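Papers > Manipulation > Low-cost arms under test
Reading time: 3 min

4.2 Contact trials with the Ninum kit

The Ninum arm is sold by Cirnwood as a kit with gripper, wrist electronics and control software. We bought one unit at list price and assembled it from the printed guide. Assembly took one person almost 7 hours, most of it spent on cable routing at the wrist. The software installed without changes.

Each trial used one small household item on a white tabletop. The arm was commanded to approach from the side, make contact and keep the gripper close to the table surface. We ran 500 trials in total, using the default force limit throughout. Items were returned to the start position by hand.

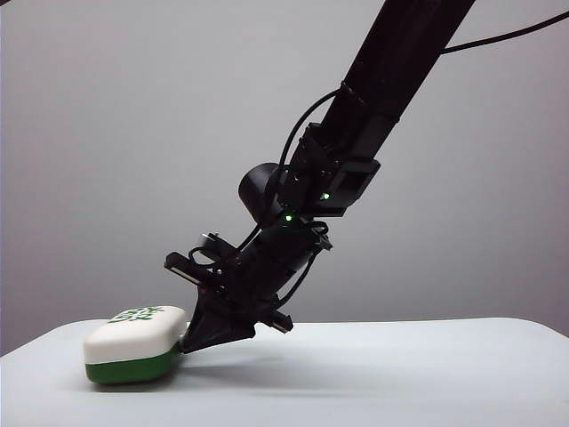 Figure 3. The gripper in contact with the right side of a white-and-green item. Two green LEDs are lit on the wrist.

The controller stopped with an error in 26 trials. Most of these stops came during low approaches, when the wrist was near the end of its travel. Restarting the controller cleared the error each time – the vendor's manual suggests a full power cycle, but we did not need one.

The Veloso arm (Section 4.1) stopped less often but costs more and ships without a gripper. For labs that mainly need pushing and simple side contact, the Ninum kit is good enough as delivered. We would still like a longer wrist cable, and Grullov sells one that fits the same connector. We did not test it.

Contact: Noreen Brophy, corresponding author | © 2026 the authors | Back to top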